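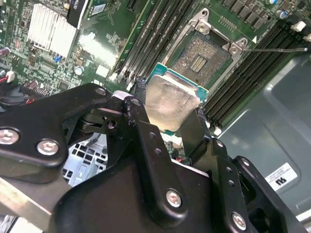 I spent most of June on the fingers. The arm cell at Skolbridge has had a working gripper since spring, but the jaws were made for picking up blocks, and a block doesn't mind being squeezed. A processor has a thin substrate around the edge and pads on the bottom, and the socket under it has a field of contacts that bend if you look at them wrong. I wanted one gripper that could take a processor out of an old desktop and also put one back in. The project is called Skadura, for no good reason. It was the first name I typed when the software asked for one.

The first set of fingers was too wide. They held the chip fine on the bench, but inside a case they hit the memory slots on either side before they got down to the socket. I cut new ones out of thinner plate and moved the mounting holes so the tips come closer together at the end of the stroke. The new tips open 8 mm wider than the chip, which leaves room to be a little off on the approach and still close on it.

After that I slowed everything down. Moves above the case run at 180 mm per second. Inside the case I let it go at a small fraction of that, and the last bit above the socket is slow enough that I can get to the stop button from my chair without hurrying.
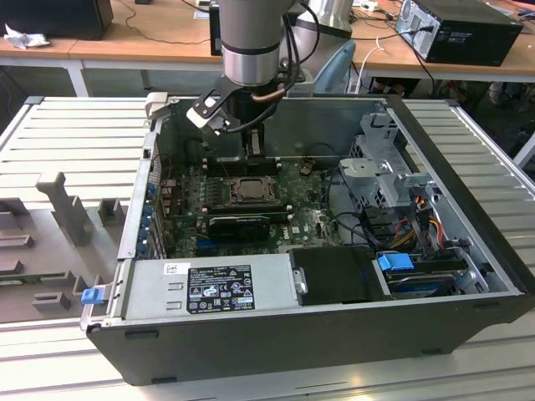 Peng thinks I should give up on putting the processor back and only do removal. His argument is that a chip going into a tray can land crooked and still be fine, and a chip going into a socket can't, so I'm spending all my time on the half of the job with the worst odds. He also pointed out that the people who drop off old machines want the parts sorted and don't care about a rebuild. He's right about the second part. I still want the insertion to work, mainly as a test of the calibration. If the arm can set a chip in a socket, I can trust it with everything else in the case. 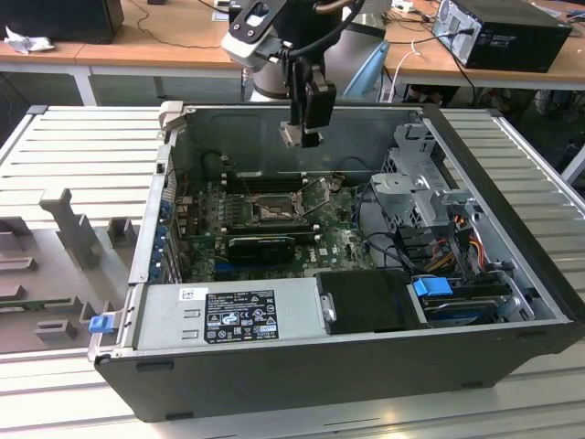
Calibration was where I lost the most time. I had been teaching every position by hand against the case, and each time the case moved on the table I had to teach them again. Illia Zhuravel suggested taking the reference from something that stays put, so I stopped measuring from the computer. The tall T-shaped post on the gray fixture board, just left of the case, is what I use now. I touch off on it, then on two corners of the case, and the script works out the rest. The fixture board has to stay where it is for any of it to hold, and I have asked people not to lean on it.

The script is a mess, by the way. I started from the Biltbridge template, which assumes a part lying flat with nothing around it, and I've patched it so many times that very little of the template is left. The part I'd keep is the waypoint list. Each move has a safe height attached, and the arm won't go sideways until it has reached that height. Before I added that rule, I dragged a finger across a memory latch and broke it off.

Forces are the other half of it. I don't have a proper force sensor at the wrist, so I watch the motor current and stop the move if it jumps. It's crude, and the reading drifts as the arm warms up.

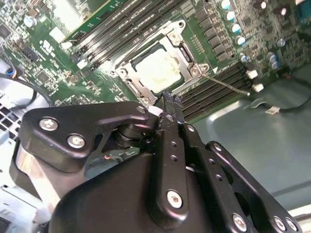 To get around the drift I take a fresh zero reading in free air before every descent. It adds 2 seconds per cycle. With that in place I ran the descent nearly 200 times over a few evenings, with no chip in the jaws, and compared the stopping heights. They were close enough that I've stopped worrying about that axis.

Rotation still bothers me. If the chip is turned slightly in the jaws when it's picked up, it stays turned all the way to the socket, and nothing in the current setup corrects for it. I'm going to try cutting a shallow step into the fingertips so the edge of the substrate has something to square up against. The blanks are already cut, and I have the small mill booked for two evenings.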